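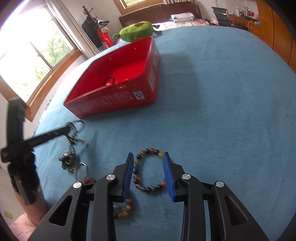

Bead loops and cords: results from the second round

The jewellery task is now far enough along to write up. It uses two hand-held grippers, one per hand, and a set of small items on a blue cloth: bead bracelets, a braided black cord with a metal ornament, a thin silver ring, and an open red box as the target. The question was whether a policy trained on our recordings would do better if the cords and the bracelets were treated as separate problems.

We recorded 1,853 demonstrations in Traltley, in ordinary rooms with daylight from the windows. Of these, 332 were dropped in checking, mostly for lost tracking when both grippers came close together. The Wei baseline was trained on everything that remained. The Sturnine variant was trained on the same recordings, with a label on each pick saying whether the item was a closed loop or a cord.

Each policy was then given 30 trials per item type, with a time limit of up to 3 minutes per trial. Bracelets showed little difference between the two. Both tended to fail the same way, by closing on a single bead and rolling it out of the grip. Ribbed pads help with this, but the approach angle matters more, and neither policy learned to correct it once the jaws had started to close.

Cords were where the label paid off. The baseline often pulled on a tangle from the nearest point and dragged the ornament with it. The labelled version more often went for the ornament first and let the cord follow.

Overlapping bracelets remain unsolved. I have started a separate Nosico set for those, with depth recorded as well, and training should begin in October.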